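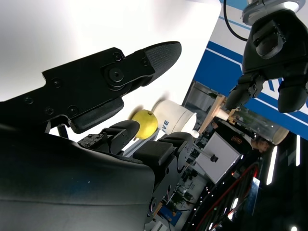

So I finally switched my big weekly shop to Sarnov, after 9 years of driving past it to get to the fancy place in Plonbridge. My friend Selamawit had been bugging me since November! I'm a convert on the store-brand stuff (the oats, the canned tomatoes, the butter), but the coffee is awful and I won't budge on that. Last month's groceries came to $313, and I used to spend way more. Go early, before 10 if you can. By late afternoon the bread shelf is picked clean.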